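Last updated 16 October 2023
8 min read
11 comments

Bin-picking station, walk-round checklist (with my grumbles)

I get asked at least once a week if these arms can tidy a kitchen drawer yet. My answer is to hand people this list and let them see how much clamping and taping goes into picking up one toy brick. I've done it for the Warkia cell since March and I still find something most mornings!

1. Bin fixed to table. PASS. Grab the rim and shove it. Yeshi likes two clamps, I like three, and I'm the one signing the sheet.

2. Tape marks on table. PASS. Corners are starting to lift a bit (mine to redo, I know).

3. Cables clear of the arm's full reach. PASS WITH COMMENT. Run the arm through its slow sweep and watch the loops, especially the low ones. Tapio wants a proper sleeve on them and I'm with him.

4. Fingers open and close evenly. PASS. Eight slow cycles, hands out of the bin, please.

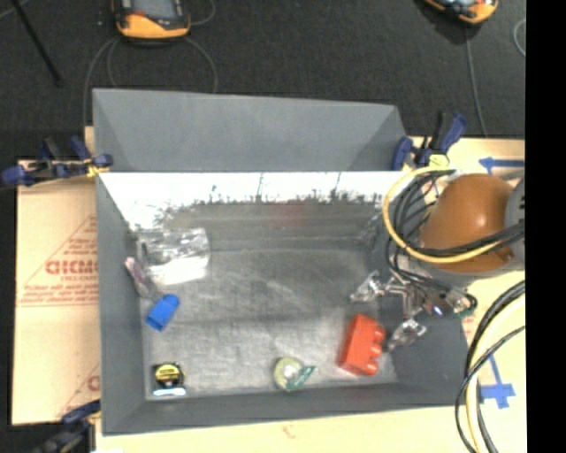

5. Mixed objects in the bin. PASS. I want hard things, see-through things and at least one awkward shape in there. A bin full of toy bricks tells you nothing about a junk drawer. Clear plastic is still what I'd bet against, and Gadisa has lost two lunches to me on it.

6. Stop button. PASS. Pressed it twice from the operator's side and once from the back.

7. Grip force limit. FAIL, then PASS. Somebody had left it on the Pradden settings, way too high for household stuff. Reset and retested. Please, please put it back when you're done!

8. Pick log. PASS. We're at 1,000 attempts on this set of fingers, and the swap is due at 4,000.

So, can it do chores? Sorting small stuff out of a bin that's bolted down or clamped, yeah, I'd trust it for a shift with Bethel nearby. Loading my dishwasher, no. My dishwasher has wet forks in it and a dog in front of it.

Next check is Fuad's. The spare clamps are in the Dumach cabinet, second shelf.

Shared 8 times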